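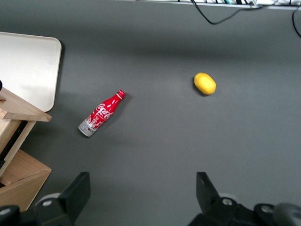
According to the editors at Stetsiuk, the safety training came too late for the reporters who were already getting threats. We accept this remark, and in May we moved the training to the start of the grant.

Home | Projects | Reports | Grants | Contact

The Clellorach fund for local journalists has now paid legal costs in 3 cases. Roughly 40 reporters asked for advice by phone -- more than we planned for. 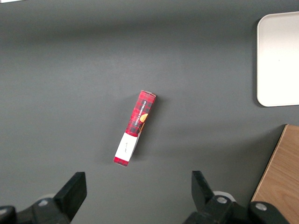
Could the hotline stay open after six in the evening, one reporter asked, when most threats arrive? We would like to do this, but it needs a second lawyer. The Sturnholm office offered 3,000 from its own budget, and the remaining part is still not covered.
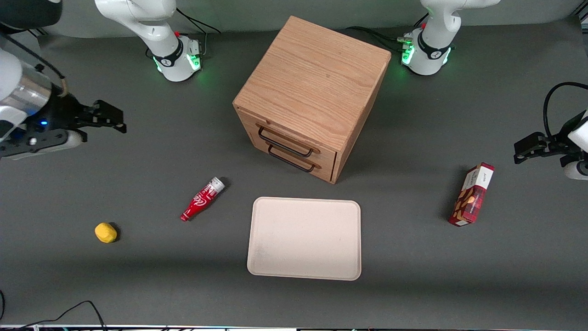
Tabletop with two white robot arms

The Besura radio case is still open, and the next hearing has no date yet.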